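Plastics table, January, just after lunch

Got the green cloth down on the small table this morning and put the whole Kiss picnic set out on it, bowls and cups together. I'd been wanting to do this since the Burik order came in, because the catalog talks about "nesting shapes" and I'm not convinced these nest at all (some of them do, some of them very much don't!). The cloth is still wrinkled from the drawer and I'm not ironing it. Bright plastic shows up beautifully on it anyway, even the lime. 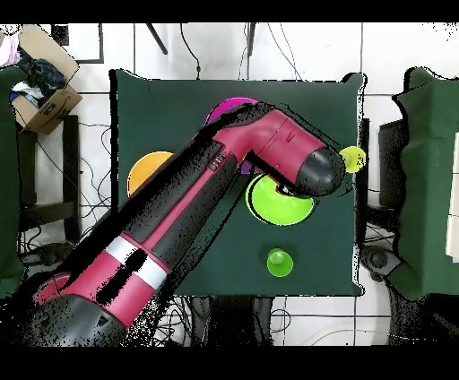

What do we do with pieces that have picked up a smell from the cupboard? Leave them overnight in warm water with a spoonful of baking soda, then let them air dry on the rack, rim down – the dish towels leave lint on everything.

Back to the nesting. The small cups go into each other without any fuss, but the bowls are a different story. Same family of shapes, different tapers, so one bowl will sit nicely in the next and another just leans over and sulks. I had a go at stacking in the wrong order on paper first, big on top of small, and my sketch looked ridiculous. The table version has more charm, I think – blue at the bottom, pink in that, purple tipped over to the left, two cups lying on their side and the big orange bowl riding on top of it all.
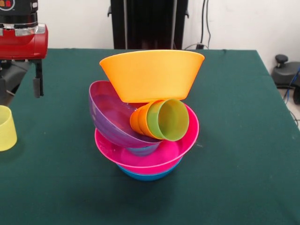
For the shelf I'd still go widest at the bottom and keep the cups in a separate column. We have 19 inches of height under the Skostisik rack and I want to keep 4 of those free for fingers. The purple bowl can go last in any pile, it's the fussy one. Still to do: ask Fenetti if they sell lids for the orange size, and find a better drawer for the cloth.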